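Clamis Coffee to welcome neighbours back to a bigger, brighter Alier Street café

2019-11-21

Clamis Coffee is delighted to announce that its much-loved café on Alier Street will reopen in January, with a larger kitchen, a proper ramp at the front door and, at long last, enough chairs for the Saturday crossword crowd.

Founders Dilruba Wijesinghe and Gisela Ibarra opened the shop in 2008 with one secondhand grinder and a recipe for cardamom buns that has barely changed (a little more butter, if anything). The new space takes in the old shoe repair shop next door, and the original brick wall between the two has been kept wherever the builders could manage it.

"We've watched kids who came in for hot chocolate grow up and come back for their first flat white," said Wijesinghe. "They're family to us, and we wanted to give them a bit more elbow room, and somewhere to park the pram!"

Takeaway orders will have their own counter by the laneway window, so anyone dashing for the tram can be in and out without squeezing past the tables.

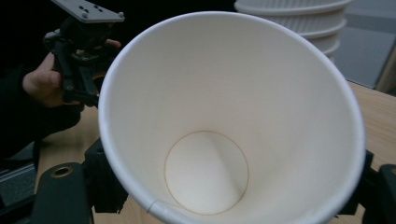
A new menu, and a few old favourites

Head baker Ulises Villalba has spent the spring testing four new loaves, among them a dark rye with caraway that the regulars have already claimed as their own. The cheese toastie stays, as does the lemon slice, and the kitchen will now serve breakfast until 4 pm.

The café will be open 7 am to 5 pm, and everyone is warmly invited to drop by, say g'day and have a look around.

Media enquiries: Nélida Echeverría, Clamis Coffee

Recent news
Cardamom bun classes return for summer
Meet our new roaster, Ximena Sosa
Winter soup roster announced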